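Suture Practice and Stitch Placement
Section 4 of the Bench Guide for Surgical Trainees
Revised Oct 11, 2023

4.1 Before you start

This section covers setting up a practice session and closing a short, straight cut with interrupted stitches. It assumes you have read Section 3 on handling sharps and have signed the skills room sheet. It does not teach you to operate on people. A tidy row of knots on a bench shows that you can make a tidy row of knots on a bench, and your supervisor will want a good deal more than that.

Much of what gets passed around about suturing is habit dressed up as rule. Where we have a reason for a step, we give it. Where we only have a preference, we try to say so.

You will need:

One Zundow practice pad, or the tissue your instructor has set out
Needle driver
Toothed or serrated grasping instrument
Black braided suture on a curved needle
Suture scissors
Skin marker and a short steel rule
Sharps container, opened and within reach
Gauze

The Clastell tray holds all of this in molded slots. You do not need the Clastell tray. Any flat tray with a raised edge will do, and it is easier to wash.

4.2 Setting up the work surface

1. Clear the bench down to the surface. Put phones, cups and notes somewhere else.

2. Set the pad so that the line you plan to cut runs slightly oblique to you. Most people are taught to place it dead straight. Try it both ways. A slight slant usually lets the wrist turn without the elbow lifting.

3. Fix the pad at all four corners. If it slides when you push it with one finger, it will slide when you push it with a needle.

4. Bring the light in from the upper left if you drive the needle with your right hand, and from the upper right if you drive with your left. Check for your own shadow by holding the instruments where they will be working.

Note: The Llorente lamp has a "surgical" setting. We compared it with the ordinary setting over several sessions and could not see that it helped. It does put a hard glare on anything moist. Use whichever setting lets you see the needle tip.

5. Lay the instruments out in the order you will pick them up. Close the jaws of each one and hold it to the light. A gap at the tip means it will not hold a fine needle, whatever the packaging says.

Caution: Do not use an instrument with a worn or chipped gripping face. Label it and hand it in. Putting it back in the drawer passes the problem to the next trainee.

4.3 Marking and cutting

1. Mark a line 20 mm long. Short cuts are harder to close evenly than long ones, and they use less material.

2. Mark the entry and exit points on both sides before you cut. Instructors disagree on this. Gizella Medve, who reviewed this section, thinks marks become a crutch by the second week. She may be right. Use them for the first week.

3. Cut in a single pass with the blade upright. Going over the cut again leaves a ragged edge that no stitch will hide.

4. Put the blade in the sharps container at once.

4.4 Loading the needle

1. Hold the needle by its curved body, never by the point and never where the thread joins it.

2. Grip it in the tip of the driver, a little more than halfway back from the point. Some books give an exact fraction. Needles vary enough that we would not trust it. The test is whether the needle turns in the jaws when you press the point lightly against gauze. If it turns, load it again.

3. Set the needle square to the driver. Angled loading has its uses, and you can learn them later.

4. Pull enough thread through to work with and lay the rest out to one side, where you can see all of it.

Caution: Keep the needle point in view at all times. If you lose sight of it, stop. Do not sweep the bench with your hand to find it.

4.5 Placing the first stitch

1. Lift the near edge gently with the grasper. Hold it firmly enough to steady it and no more. Tooth marks on the surface mean you are squeezing.

2. Enter with the point at a right angle to the surface.

3. Turn the wrist and let the curve of the needle do the travelling. Pushing in a straight line bends the needle and tears the track. This is the commonest fault we see, and it is the one most trainees are sure they do not have. Ask someone to watch you.

4. Bring the point out in the cut. On a short cut you may go across both sides in one turn. If you are unsure, come out in the middle, take hold again, and make the second half as a separate bite.

5. Enter the far side at the same depth and leave the surface at the same distance from the edge as you went in.

6. Take hold of the needle behind the point and draw it out along its curve.

7. Pull the thread through until a short tail remains. Pull slowly. Braided thread saws.

4.6 Tying

1. Lay the driver over the cut, between the long end and the tail.

2. Wrap the long end twice around the driver. Take the tail in the jaws and draw the two ends apart, flat to the surface.

3. Stop when the edges meet. Edges that pucker or turn pale are too tight. There is a belief that a tight knot is a safe knot. We have not seen anything to support it, and practice pads torn by tight knots fill the bin every month.

4. Wrap once in the opposite direction and draw down. Repeat once more.

5. Slide the knot to one side of the cut.

6. Trim the ends short but leave enough to grip when the stitch comes out. In early practice, leave them longer than you think looks good.

Note: The Bukusel knot gauge claims to tell you when tension is correct. It measures pull on the thread. It cannot tell you what the edges are doing, and you have eyes for that.

4.7 The remaining stitches

Space the stitches evenly, with the gap between them close to the distance from the entry point to the edge. Work from the middle outward, or from one end to the other. Both are taught as the only correct way. The middle-first method hides uneven edges better, so an instructor who wants to find your mistakes will ask you to start at the end.

Keep loose strands clear of the next bite. A strand lying across the cut will be caught under the new stitch sooner or later, and you will have to take it all out.

4.8 Checking your work

1. Look at the line from directly above, then from the side. The edges should meet or stand very slightly raised. If one lies under the other, your bites were of unequal depth.

2. Press lightly on either side. The line should not open between stitches.

3. Turn the pad over if it is a pad that can be turned, and look at the underside. This is where the truth is, and few people bother.

4. Write down what went wrong. "Fine" is not an entry.

4.9 Common faults

Thread knots up before the stitch is tied: too much thread pulled through at once, or left in a heap. Lay it out in open loops.

Needle rolls in the driver: loaded too far down the jaws, or the jaws are worn.

Edges gap at one end: the first stitch was placed too far in. Add one stitch and accept that the line will be uneven.

First throw slips before the second is down: you let go of the tension. A third wrap will mask this. Learn to hold it instead.

4.10 Video review

Catríona Ó Séilleabháin's name has appeared on some older copies of this guide with the wrong spelling; it is Catríona Ó Súilleabháin, and comments on the review sheet go to her. Send a short clip of one complete stitch, from loading to trimming. Do not edit it. Do not speed it up. We are doubtful about scoring by time, and 31 seconds of careless work is still careless work.

View the clip once with the sound off before you send it, and look only at the needle point. Then view it again and look only at the hand that is not holding the needle. Most of what needs fixing is in the second viewing.

4.11 Clearing up

1. Account for every needle before anything leaves the bench.

2. Cut the used stitches out and discard the thread. Do not reuse it, even for knot practice.

3. Wipe the instruments with the jaws open, then wash them as described in Section 7.

4. Return the tray to cupboard 422 and sign it in.

Caution: If the needle count is short, the bench stays closed until the missing one is found. Tell Noreen Rafferty's office straight away, and keep the floor clear while you look.

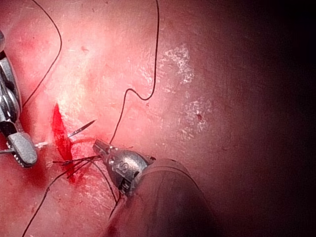

Section 5 goes on to continuous stitches, which are quicker to place and a good deal less forgiving when one bite is wrong. Do not move on to it until your interrupted stitches pass the checks in 4.8 on two separate pads.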